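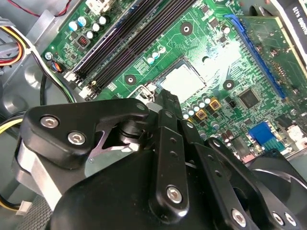 Budgeting for a second disassembly cell – what should be costed beyond the arm?

Posted by Clavness Asset Recovery, June 5, 2024

Our organisation recovers components from retired desktop computers and proposes to purchase a second robotic cell for the coming financial year. The capital request must itemise grippers, fixtures, spares and labour. Throughput is planned at 200 units per month. We would appreciate advice on which items are commonly omitted, and whether a single gripper type is adequate for work at the processor socket.
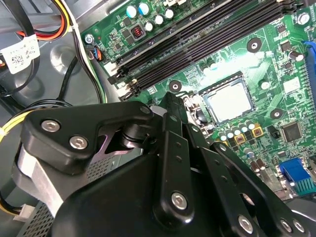
Gripper at the processor socket, with the board still in its case.

Dezső Csonka

I would recommend a separate line for finger sets. Our centre at Gumovport budgeted for 2 sets per gripper and had exhausted both within seven months. Retention levers are the difficult part: they are small, sprung and close to the capacitors, and a finger suited to memory modules may be too broad for them. Please request a trial on your own boards before signing.

Allow also for case fixtures. If your intake is of mixed makes, an adjustable fixture will cost more at the outset – ours added 20 per cent to the cell – but it avoids a new purchase order for every chassis. Cable clearance should be written into the tender specification.

Paredes

Check whether the service agreement includes travel. Ours did not.

Zandlow Purchasing

We leased. The monthly charge was easier to have authorised than a capital item, although the labour component for programming still had to be found elsewhere.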